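Saha Shelf Parts -- README

Version 3, prepared by Ignacio Gallardo. Corrections by Hazem Tazi.

About this set

Saha is a collection of pictures and short notes about black molded plastic parts kept on open shelves. Most of the parts have the shape of a shoe sole or a boot shell. We collected it for people who study how such parts are stored, sorted and put back in place. The set has 3,068 pictures and 465 notes.

Contents

pictures/ -- all pictures, one folder for each shelf
notes/ -- plain text, one note for each visit to a shelf
parts.csv -- list of part names and shape groups
splits/ -- train and test lists; the test list has 446 pictures

Shape groups

shell: tall and rounded, with a curved outer surface
tray: shallow and flat, with a raised lip
other: any part which does not fit the first two groups

The group is given by the shape only. We did not use size or weight, and left and right parts are not separated.

Known problems

Black plastic with a glossy surface is difficult to label when the light is strong. In 300 pictures the group was changed after a second check. The old value is kept in the column group_old. Parts that are only partly visible have a label too, if the toe or the heel can be recognized.

Shelf boards

The color of the board is written in the column board. For the yellow boards the value is "yellow", also when the tone is very bright.

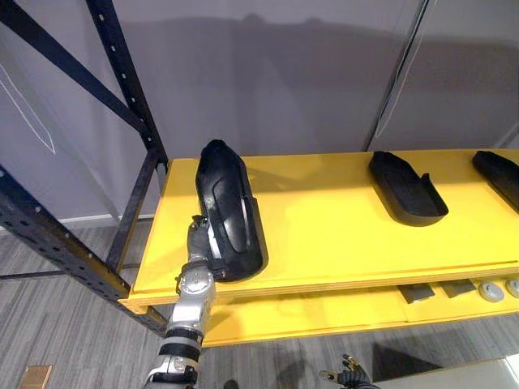

Should parts of different groups be stored on the same board?
They can share one board, but please keep the trays flat and leave free space next to each shell, so that a person can take one part without moving the others.

Changes

Version 3 -- names in parts.csv are now in lower case. Empty notes removed.
Version 2 -- column board added.

Please send corrections to Hazem with the folder name and the row number.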